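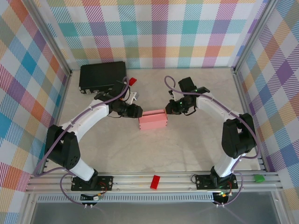
duvham_dan wrote:
Left arm dropped again last night and I'm running out of ideas. Two-arm cell, both arms bolted to the same front rail, job is a two-handed pick: come in from both ends, squeeze, lift, carry, put down. I've run it for months with no drama. Since I re-did the cabling the left one goes limp at random. No warning, no slow sag, the shoulder just lets go and the whole arm folds forward onto the floor of the cell. The worst spot is exactly where the two grippers are closing on the ends of the pink box, arms reaching in from both sides, because if the left quits there the right keeps pushing and shoves the box straight into its dead buddy. I've got one bent finger and a chewed box corner so far.

Log says comms timeout on the shoulder joint, then nothing from anything downstream of it. Power cycle and it comes right back like nothing happened. I logged 77 cycles yesterday and it dropped on 18 of them, so it's not rare, but I can't make it do it on command either.

Tried already: new USB cable, different port, swapped power bricks left to right (fault stayed on the left), lower speed. Anybody?

kitov_fan wrote:
Fault stays with the arm when you swap bricks, so it's in the arm or the cable. How is your cable routed? I can see a loop going up over the wrist. If it's clipped tight on the upper arm, every wrist move is tugging on whatever is at the other end of it.

duvham_dan wrote:
Clipped along the white part, loop over the wrist, then back down to the base. Same on the right arm and the right arm is fine.

kitov_fan wrote:
Same routing doesn't mean same slack. I had this on mine, took me two weekends. One clip was maybe a finger width too far up and it only pulled at full reach. Your drops happening at the reach-in fits perfectly.

oldrelay wrote:
I don't buy the cable. A tugged cable usually gives you a bunch of bad packets first and then dies. He says no warning at all. That sounds like a supply dip to me. Two grippers stall against the same object at the same time, both arms pull max current, voltage sags, the first joint in the chain browns out and takes everything behind it along. What gauge is the wire between the brick and the base plate?

duvham_dan wrote:
Whatever came with it, the little red and black pair. Separate brick for each arm though, so how would the right arm stalling sag the left one?

oldrelay wrote:
Same power strip?

duvham_dan wrote:
Yes but come on.

oldrelay wrote:
I've seen dumber. Fine, forget the strip. The left can still sag itself if it's the one doing most of the squeezing. Put a meter on it at the base and watch.

Sveva Vitale wrote:
Before anybody meters anything, can I ask where your hands are when this happens? You said it folds forward onto the floor. Those arms look small but the gripper end has some weight hanging way out, and you also have a second arm that keeps pushing when the first one dies. We had a knuckle split open in our lab on exactly that. The person reached in to straighten the part because the cell "had stopped". Only half of it had stopped.

Please link the two so a fault on either one stops both. It's not hard. If you read joint status every cycle, you just hold both the second one of them doesn't answer.

duvham_dan wrote:
Yeah. OK. Fair. I have reached in. Not proud of it. There's a stop button but it's on the desk behind me, not on the cell.

Sveva Vitale wrote:
Then move the button first! Front of the cell, where you can slap it with your elbow. And make sure it does what you think it does. If it cuts power to both, both arms fall, and then you want to know that nothing of yours is under them.

gearhead_57 wrote:
I'm going to disagree a little. On arms this size cutting power is the WRONG stop. Mine free-fall and I broke a wrist housing by hitting the button in a panic. I do a hold, then a slow lower, then power off.

Sveva Vitale wrote:
A hold needs the joints to be listening. His aren't, that's the entire fault. Keep the hold for normal stops if you like, but the red button should not depend on software. A wrist housing is cheaper than a finger.

gearhead_57 wrote:
Cheaper for you maybe, I waited until November for that part. But OK, for his case I see it. Both, then. Hold in the code, hard cut on the button.

oldrelay wrote:
Can we get back to the meter

duvham_dan wrote:
Metered it. 57 cycles, two drops, and the voltage at the base didn't budge on either one. Sorry oldrelay.

oldrelay wrote:
How fast does your meter update? A cheap one will sail right past a dip that's only a few milliseconds long. Need a scope, or at least min/max hold.

duvham_dan wrote:
It has min/max. Min was normal. I don't know how quick it is though, so I guess you're not dead yet.

Mirko Colombo wrote:
Jumping in since I build Pridik shoulder harnesses for a living, more or less. With the power OFF, hold the upper arm still and wiggle the connector where the cable goes into the shoulder block. Then do the same with the arm at full reach. If you feel a click or any play in one pose and none in the other, it isn't seated. When people redo cabling they push it until it feels tight and it still has one small step to go.

Also check whether you left a timeout at 3000 ms someplace. If the right arm waits that long before it decides the left is gone, that's three seconds of pushing.

duvham_dan wrote:
OK so. The timeout was 3000. I never touched it, it was the default in the script I started from. It's 50 now and both arms hold if either one goes quiet. Tested by pulling the left data plug with an empty gripper and my hands in my pockets, and the right one froze right away.

Connector: there was a click left in it. Tiny one. I also moved the top clip down for more slack, so I changed two things at once, yell at me.

kitov_fan wrote:
So it was the clip :)

Mirko Colombo wrote:
It was the connector.

oldrelay wrote:
Neither of you knows that. Put the clip back where it was and run it again.

duvham_dan wrote:
I'm not putting the clip back, it's running. Button is getting mounted on the front tomorrow, need to find a bracket first. Will post if it drops again.

Sveva Vitale wrote:
Bracket before more cycles please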